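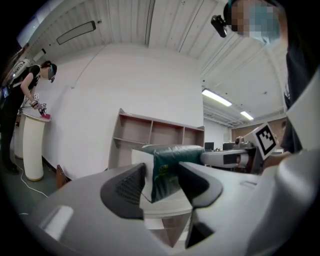 A green fabric bag between the gripper's fingers. At left, a colleague in a headset works at a white pedestal.

Clemosico > Work > Interviews

"I still go home with sore feet"

Szabolcs Rácz started at Ostrowski in Provcombe on the returns line, opening parcels and putting what was inside back on a shelf. The company handles returned goods for online stores and employs 130 people. These days Rácz runs the demonstration room, where staff pick things up with hand-held grippers so that the movements can be recorded and used to train the robot arms downstairs.

He was against the arms when they were announced. "We had a meeting in March and they showed us a video. The arm picked up a box and put it down. I thought, fine, there goes my job. Then a woman from packing asked what it does with a bag that has no shape, and they had no answer for her."

Soft goods are still the hard part. A carton has corners and can be gripped almost anywhere, he says, but a cloth bag folds when you touch it and then folds some other way. The people who sort bags all day have their own ways of dealing with that, and the company wanted those recorded.

So people from the line now take turns upstairs. They wear a headset and work with a gripper where they would normally use their fingers. Rácz says the first day is slow for everyone.

"You feel clumsy. You've done this for years and suddenly you can't pick up a pouch. The tool has two fingers and you're used to ten. Some people get angry. I got angry."

A turn upstairs lasts 2 hours and is paid at the line rate. Rácz thinks it should be paid more and has told management so. "It's training. If I train a new person, I get the trainer's supplement. If I train an arm, I don't. I've asked why and I'm waiting to hear."

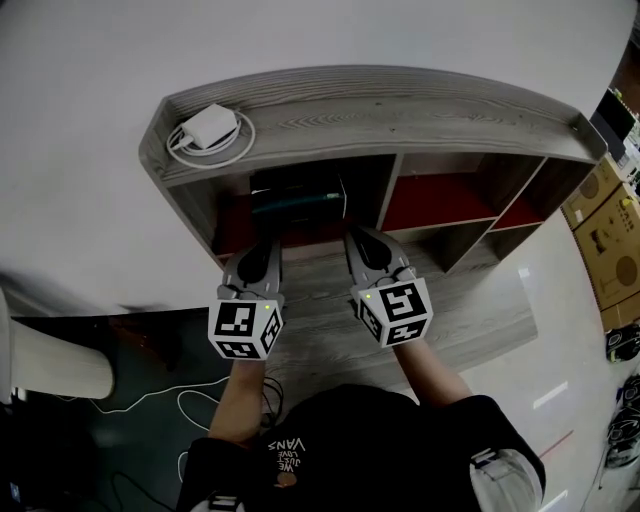
Have any jobs been cut since the arms went in?

So far the returns line has the same number of people on it, but two who left were not replaced.

Rácz doesn't make much of that, and doesn't brush it aside either. "They left on their own. One moved to Claltstead, one retired. But before, we would have hired. Now they say let's see how the arms do. That's a kind of cut, it's just slower."

What has changed on the floor is the mix of work. The arms take the boxed items. People get the bags, the clothes, anything damaged and anything with a piece missing. Some like it better. Others miss the boxes, which let them think about something else for a while.

"When every item is a problem item, you're tired by noon," Rácz says. "The old targets were set for a mix of easy and hard. We had to fight to get them lowered." The target for a shift used to be 851 items for the whole line. He won't give the new one, which is still being argued over.

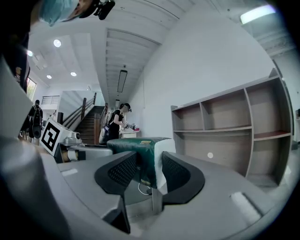
Vol. 8, No. 2

He is more cheerful on the subject of the headset. It gets heavy, and people with glasses don't like it, but the sessions have put workers from different shifts in one room for the first time. They compare how they do things. Rácz learned a way of turning a bag by its bottom seam from a man he had only ever passed in the parking lot.

Would he go back to the line? He says he does, every other week, and that he asked for it. He doesn't want to be the person upstairs who has forgotten what the job is.

As for the arms, he has stopped predicting. "They said one year, then they said two. I've got a mortgage, I can't plan around what they say. I'd like it written down that anybody whose job goes gets offered another one in the building. Put that in your article, please."

Talks on that point begin again in the new year.

Recent in Work
- Provcombe bus drivers get a later first shift
- What the new break rules mean for night crews
- Claltstead bakery keeps its hand-shaping table
- Letters: pay slips, lockers and the canteen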